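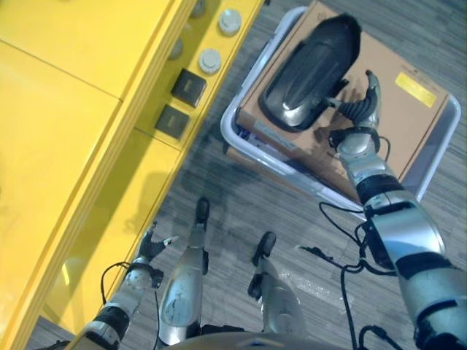

*Tray on the floor beside the yellow cabinet, with a flat cardboard box in it.*

# Praltley box and tray notes

Hello, and thank you for opening this file before opening anything else. The folder it belongs to is a growing set of pictures and short notes on how boxes and trays get put down, picked up and generally shuffled about in our workroom. I began it in May 2023 as a page of scribbles for my own use, and it has become rather longer than I meant it to be.

## What is in the folder

- `trays/` – 60 pictures of trays, full or otherwise
- `boxes/` – 37 pictures where a cardboard box is the main thing
- `notes.csv` – one line per picture, with the columns explained below

## Columns

| Column | Meaning |
|---|---|
| `where` | floor, bench or shelf |
| `holder` | tray, crate or none |
| `fit` | how much of the holder the box takes up |
| `label` | yes, no or can't tell |
| `remarks` | anything else, in plain words |

The picture at the top is down as `floor`, `tray`, `nearly full`, `yes`. The label is the small yellow one towards the right side of the box. The printing on the cardboard is too faint to copy out, so I left it alone, and in the remarks I put "small bluish-white items or papers under one corner" – please do the same if you aren't sure what something is. A guess in that column has caused me more bother than a blank.

## Odds and ends

The Covik pictures were sorted before I settled on the `fit` column, and 8 of them still need it filling in. The Ayala ones are done. Genham will be added in June, if I can get a quiet afternoon or two with the kettle on.

If you spot a mistake, do change it and leave your initials in `remarks`, and please keep the old file names as they are, however ugly they look (I know, I chose them).

With thanks for your patience,
Marietjie Ntuli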